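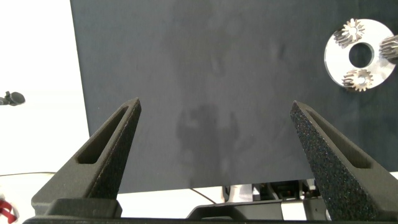
Three small spur gears on a ring-shaped carrier, set against a dark grey panel.

The case for keeping gears in the classroom

February 19, 2025

The Mulcahy Institute is regularly asked by schools and colleges whether mechanical assembly still deserves a place on the timetable. The question is usually put by people who must find savings, and it is a fair one. Bench space is costly, parts go missing, and a planetary gear set can be drawn on a screen in less time than it takes to unlock the store cupboard. It is nevertheless the view of this Institute that students should go on building such sets by hand, and that the recent move towards teaching them only by simulation is a mistake.

The planetary set is a modest thing. A sun gear sits in the middle, the planets sit round it on a carrier, and a toothed ring encloses the whole. Most students can recite this after one lesson. Far fewer can explain why the last planet will not drop into place when the first two have gone in without trouble. On a screen the question never comes up, as the software lines up the teeth by itself. At a bench the student must turn the sun gear a very small amount, feel for the gap, and try again. Those few minutes teach more about meshing than any diagram we have printed.

It has been said, notably in replies to our last consultation, that such handling skills are of little use to students who will never work in a factory. We do not accept this. A person who has felt a gear bind knows what a tolerance is for. That knowledge is as useful to a buyer, a designer or an inspector as it is to a fitter.

Cost is the stronger objection. Our Vileck centre spent 900 pounds on gear sets last year, and those sets were used by every first-year group. By contrast, the simulation licence offered to the same centre was priced at 4,000 pounds, payable again each February. We would not claim that every college would find the same difference, but those who describe practical work as the expensive choice should be asked to show their figures.

There is also the matter of care. Fine teeth are easily damaged, and a set that has been tipped into a drawer will soon run badly. My colleague Hongmei Ye has long argued that laying out the parts on a plain, dark surface, where pale metal shows up clearly, should be taught as part of the exercise and marked accordingly. The Institute agrees -- and regrets that the present syllabus gives it no marks at all.

We therefore recommend that no fewer than 10 hours of the first-year course be kept for hand assembly, with no more than 2 students to each set. Simulation may follow, once the student has something to compare it with. Centres wishing to comment on this proposal should write to the Institute's syllabus office before the end of the month.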